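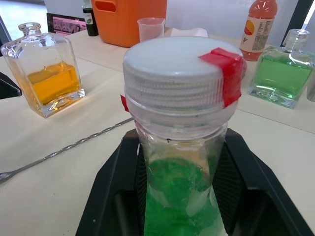

Pastness: shelf life dates on home-canned and store-bought relishes

Version 3, May 2021
Maintained by Ruth Castaño and Cosimo Costa

What's in it
912 rows, one per container. Each row has the product type, the date on the label, the date it was opened, and the date the owner threw it out. The last column is self-reported, so treat it with suspicion. People round, and they like to sound careful.

What it can't tell you
Whether the food was safe. We had no lab. "Smelled off" is one person's nose on one morning, and I would not build a model on it. The Skerent rows (400 of them) came from a single mailing list and lean heavily toward pickles.

Known problems
- 14 rows have a discard date earlier than the opening date. Left as received.
- "Best by" and "use by" were merged in version 1. I argued against it.
- Brand names were dropped, and we can't get them back.

Files
rows.csv, codes.txt, changes.txt

Corrections go to Ruth. Please include the row number.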